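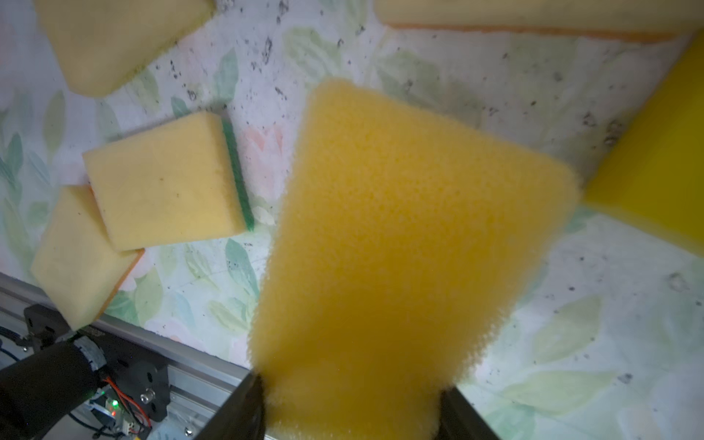
Does a kitchen sponge need to be replaced every week?

Probably less often than the package tells you, and the package has an interest in the matter.

I started keeping track of advice about sponges in May, after my sister threw out three of mine while I was in the shower. She had read something. Everyone has read something. The sponge, we are told, is the filthiest object in the house, worse than the toilet seat, which must be the most flattered piece of furniture in modern journalism. Every few months it is compared with something new (phone, cutting board, steering wheel) and every time it comes out looking like the sensible place to eat lunch.

The part about bacteria is true enough. A damp, porous thing full of food scraps at room temperature will grow bacteria, and plenty of them. What gets left out is the question of which bacteria, and whether they do anything to anybody. Most of what lives in a household sponge lives on the rest of the household too, including you. A big number with a lot of zeros after it sounds like a diagnosis, but a spoonful of yogurt would give you a big number as well.

Selma Popescu spent years inspecting restaurant kitchens before she moved to Wenanthorpe and began teaching food safety to people who want to run a lunch counter. I asked her how many outbreaks she had traced to a sponge.

"Traced? None," she said. "Suspected, a couple. It was nearly always chicken, or somebody who came to work sick, or a fridge that wasn't cold. You don't want a sponge in a commercial kitchen, I'd write you up for it. But people at home ask me about the sponge and then tell me they thaw the turkey on the counter overnight."

She changes her own when it smells. When I pressed her for a figure she looked annoyed and said it depended on what she had been cooking.

The industry is happier with figures. Clana, which sells a pack with a color strip that fades as the days go by, recommends a new sponge every seven days. I wrote to ask what the strip was measuring. The reply, which took 2 weeks and came from a marketing address, said it was "designed to support a fresher routine." I wrote back. It measures water, as far as I can tell. Leave one under a dripping faucet overnight and you will be told to buy another by breakfast.

Prusano goes the other way and sells one that is supposed to resist germs altogether. Read the small print and the treatment protects the sponge. It is there to keep the foam from smelling and rotting, and no claim is made about your plates. I don't call that a lie. I do think most shoppers standing in the aisle would read the front of the package the way I did.

Then there are the home remedies. Microwave it wet, run it through the dishwasher, soak it in bleach, boil it. All of these kill a good share of what is in there, and some of what survives grows back over the next few days. This last fact gets reported as if the sponge were plotting something. Your hands do the same after you wash them, and I have yet to see a headline telling me to throw them out. (If you do use the microwave, make sure the thing is soaking wet and has no metal in it. A dry one can catch fire, a far more certain danger than the one you were trying to fix.)

Gilmar Sampaio washes dishes at Papadakis, a diner that on a busy weekend sends out 2,000 plates. He is not allowed a sponge and doesn't miss it. He uses a brush, a sprayer and a machine that gets far hotter than anything in my apartment. At home he has a brush too, plus an old dishcloth that goes in the laundry with the towels.

"A brush dries," he said. "You hang it up, it's dry. The sponge sits there in its little dish of water. Why would you give it a dish?"

I had no answer. I own the little dish. It cost more than the sponges.

The brush people have a fair case, I think, though they are getting smug, and a wooden-handled one in a nice shop now runs to $30 or $40 with a replaceable head, so somebody has noticed there is money on that side as well. It doesn't get into the corners of a lasagna pan. I have tried.

So what do I do now? I wring the sponge out and stand it on its end by the window. Raw meat juice gets a paper towel. When the sponge smells, or starts to come apart, it goes to the bathroom for a while and then into the trash. That works out to a new one every two or three weeks – longer in winter, for reasons I haven't looked into. My sister still won't drink out of my glasses.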